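Drurkano 300

The Drurkano 300 is a long-distance cycling event of the randonneuring type, held every year in the hills above the town of Stotov. The route is 300 kilometers long and is ridden as one loop. It is not a race. Riders receive a brevet card at the start, collect a stamp at each control and must come back inside the time limit. Finishing times are noted, but the results are published in alphabetical order.

History

The event was started by Geert Meijer, a retired surveyor who had moved to Stotov and wanted a ride which passes all the villages of the Ho valley. At the first edition only a few riders came to the start. Shazia Lodhi took over the organization later and changed the direction of the loop, so that the long climb to Cliso is now ridden in the morning.

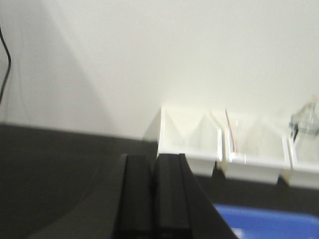 The new direction was at first not popular with older members, who liked to reach Cliso at sunset. It stayed because the descent from there is rough and has no lights.

Route and controls

The start is at 5 a.m. from the market square. The highest point is the Cliso pass, at 881 meters. There are 3 staffed controls, and the last of them, at kilometer 196, is the only one with hot food. Gaurav Maurya has cooked there for many editions, usually rice, lentils and boiled potatoes with salt.

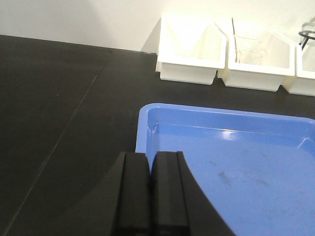 Drop bags are allowed only at the last control, and each rider may send one. It must be closed well and carry the rider's number on two sides. Loose food is not accepted. For sorting small items before they are packed, the organizers' handbook recommends plain white plastic bins, three of them side by side against a wall as in the photo, one each for food, clothing and spare parts. Bags that are not collected go back to Stotov with the last car.

Records and participation

More than 300 riders have completed the event at least once. Ratree Chareonsuk was the first to finish it on a fixed-gear bicycle, and Marcus Ridgeway the first on a recumbent. Entry for the next edition opens in December.

Last updated: December

Categories: Cycling events | Randonneuring | Stotov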